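Notebook, April – open day at the Cletstead hall, two-arm table
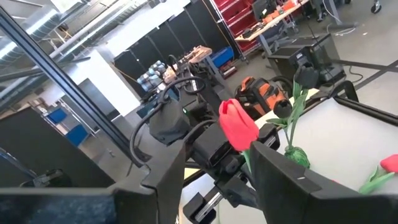 Jiahui Cheng

Arrived 8:40. Doors to visitors at 10:00. Cletstead had asked for something that would hold people's attention for longer than a peg going into a hole, so the flower task was picked over the connector task. Artificial tulips, red and near-black, plus the one planted in the round green base. Both arms on the white table, wrist cameras on, teleoperated in the morning, policy in the afternoon.

Setup notes first, then the runs, then what visitors asked.

Setup

Powered the arms in the usual order. The left one faulted on the first enable with a following error at joint 4. Cleared it, jogged the joint by hand through its range, enabled again without complaint. It did the same thing at Grumthorpe last autumn after a cold start. I have put it in the fault log again with the same wording as before. Someone should look at the brake release timing.

Gripper zero was off on the right side by a little under a millimeter. Re-zeroed against the gauge block. Finger tips are the long pointed set. These are good for getting under a stem lying flat and poor for anything with weight. They also take up a lot of the lower half of the wrist view, and when the hand is close to a bloom the stem goes out of sight behind the finger. The policy was trained with this set on, so I did not swap.

Wrist camera exposure: fixed. Auto exposure hunts whenever the wrist rolls and the strip lights come into view. Fixed exposure clips the lights and the skylight but the tabletop stays constant, which matters more. The dark blooms are the hard case. Against the white table they are fine. When the view lines one up with the black cabinet behind the table, the edge of the bloom is nearly gone. I raised this in the review of the Song dataset and it is still true.

Cable on the other arm makes a wide loop off its side. It cleared the flowers in every pose I tried, but it does swing. Added a keep-out margin in software for the day. A proper fix is a shorter cable with two clips.

Morning, teleoperated

Started at 10:05. Task as demonstrated: pick a red tulip lying on the table, hold it upright, pass it to the second arm, lay it down again by the potted one. The handover is the part people watch. It is also the part where the two wrist views disagree most, and the operator has to choose which to trust. I used the receiving arm's view until the fingers were either side of the stem, then went by direct sight.

Grip force was set low. At the default setting the fingers leave a dent in the petals, and the leaves fold over and stay folded. At the low setting the stem can rotate between the tips. It rotated on most of the early passes and the bloom ended up pointing sideways. Moving the grasp closer to the bloom reduced this.

Let visitors drive from 10:45. Workspace limits halved, speed at a quarter. Children picked it up faster than the adults and were rougher on the green base, which tipped over twice. Stuck it down with putty.

Afternoon, policy

Checkpoint was the one trained on 3,557 episodes. Training set has far more red than dark blooms, and it shows. Over the afternoon it ran 194 attempts, logged automatically. I have not gone through the log yet, so no success rate here. Impressions only:

Red bloom, open table: steady. Approaches from the side, closes late, lifts straight.

Red bloom near the base: hesitates. It will hover between the loose stem and the planted one until something changes.

Dark bloom: often reaches short. Depth looks wrong to me. Needs its own test with the cabinet covered by a sheet.

Handover: acceptable when the giving arm stops fully. If it is still settling, the receiver closes early and catches a leaf.

One stop at 14:20. A visitor leaned over the near edge and I pressed the button. Restart took 8 minutes, mostly homing. That is too long with people standing there. The homing sequence still visits a pose it has no need of when the encoders are good.

Questions from visitors, as far as I wrote them down

Why flowers. Answer given: thin, bendy, a bit different every time.

Does it know which one is a tulip. Answer given: no, it has seen many examples of people moving them, and it copies the motion that fits the view. The teacher who asked was satisfied. Her colleague was not and came back to it later.

What does it cost. Referred to Cletstead.

Could it do real flowers. I said I did not know. The people from Prukusov said they had tried cut stems with a softer finger and that water on the pads was the main trouble. They offered to send a pair of pads. Follow up.

How much practice does it need. I said the first thing that looked like a working pass came at 1,000 episodes. I should check that against the training notes before repeating it.

To do

Shorter cable and clips.
Joint 4 fault, cold start, left arm.
Go through the afternoon log, split by bloom color and by distance from the base.
More dark bloom episodes, with the wrist rolled so the cabinet is in view.
Homing sequence – remove the extra pose.
Write to Prukusov re pads.
Putty to be cleaned off the table.

Arms parked and powered down 17:10. Flowers are in the drawer with the spare finger tips.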